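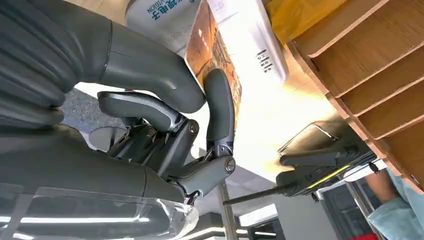 A finger pressing on the edge of the packaging. Shelf practice, white box.

Teaching the hand to put things away: workshop tips

By Ngân Chu

These are the notes I give to people who come to the Skurnham workshop to show a robot hand how to handle ordinary shopping. They began as a page taped inside a cupboard door and have been getting longer ever since, mostly after bad afternoons. I've left out anything you can find in the manual, which is long and has opinions of its own.

Before you touch anything

Clear the bench. I mean properly clear, including the mug. You will be watching the hand and your elbow will be left to make its own decisions.

Set the shelf first and the hand second. People do it the other way, get a lovely starting position, then bump the shelf and spend the rest of the morning wondering why every demonstration lands a thumb's width to the left. Masking tape at the feet of the shelf costs next to nothing. If the tape and the shelf disagree, believe the tape.

Find the stop button with your eyes shut. Do it again after lunch.

Wear sleeves that stay where you put them. Cuffs catch on things, and a bracelet will find a hinge sooner or later.

Guiding by hand

Put the arm into its slack mode and wait a second before you lean on it. It should feel like moving a heavy drawer on good runners. If it feels like arguing with a horse, it isn't slack yet.

Hold it behind the wrist. The fingers are the tempting part, being the colourful bit of the job if not the colourful bit of the hand, but pushing on them teaches the finger joints about you when they should be learning about the box.

Go slower than feels sensible, then keep that speed. The commonest fault I see is a person who creeps up to the shelf like a burglar and then, relieved, whips the arm away at the end. The robot will copy the whipping with great fidelity.

Breathe out before the grasp. I have no explanation for this one, but the traces are smoother.

Driving it from the other side of the room

Remote control is tidier and harder. We use a glove called the Lultavel for the fingers and a plain handle for the arm, and Bạch, our own bit of software, sits between them and tries to guess what you meant. Bạch is a good guesser in the morning.

Calibrate the glove to your hand on the day. Yesterday's setting was for yesterday's hand. If somebody else has had it on, start again from nothing, even if they swear they have the same size fingers as you.

Sit where you can see the gap between the object and the shelf. A comfortable chair with a poor view will lose to a stool with a good one. The wrist camera helps with the last bit of the approach, but anything printed on a box may well come up upside down, so don't try to steer by the words. Steer by edges and corners.

Don't chase a slip. When the box starts to go, stop, let it go and mark the run as dropped. Trying to rescue it produces a heroic lunge that will then be in the training set forever, waiting for a quiet day.

Boxes, specifically

Cartons are where everyone starts – they look easy, and they have corners, which feels like a favour. A few things to know:

Press where the board is stiff. On most small cartons that means close to an edge or a fold. The middle of a panel gives, and the hand reads the give as permission to squeeze.

Watch for anything stuck to the outside. A card or a leaflet on the packaging can shift under a fingertip while the box stays put. Either tape it down all round or take it off before you begin.

Decide whether your box is full or empty and stick with it for the session. I put dried chickpeas in mine. If you do the same, tape the flaps. I would have said this sooner, but I was under the bench.

Retire a box when its corners go soft. It has done its bit, and by then you are teaching the robot to handle a cushion.

Slatted shelves

Slats are kinder on the budget than they are on fingertips. Come in above the slat and lower at the end; coming in level means that one trip in every session ends with a knuckle against the timber. Strong light through the gaps will also bleach half the camera view, so pull the blind before you record and leave it pulled. A blind that goes up at noon gives you two data sets and a headache.

If there's a second tool near the shelf, agree out loud who is moving what. The same goes for people. Anybody with an arm under the shelf says "in" when they reach and "out" when they're clear, and feels silly doing it, and does it anyway.

How many is enough

For a single box going to a single compartment, I ask for 40 clean runs. For a box that may start anywhere on the bench, 200, spread over several days and at least 2 people, so that the robot doesn't inherit one person's habits wholesale. Ours set things down with a small flourish for most of last year. That was me.

Stop after 21 in one sitting. The twenty-second will look fine on the day and terrible on the replay.

Looking after the hand

Check the small screws at the finger joints before each session. A loose one announces itself as a faint tick, which everyone will blame on the shelf.

Wipe clear plastic covers with a damp microfibre cloth. Paper towel scratches, and scratched plastic throws a glare you will be looking at for months.

Park it with the fingers open. Cumska, who supply our spare parts, ask for this too, so for once we are in agreement.

The jars page is coming in September. I'm still finding bits of glass.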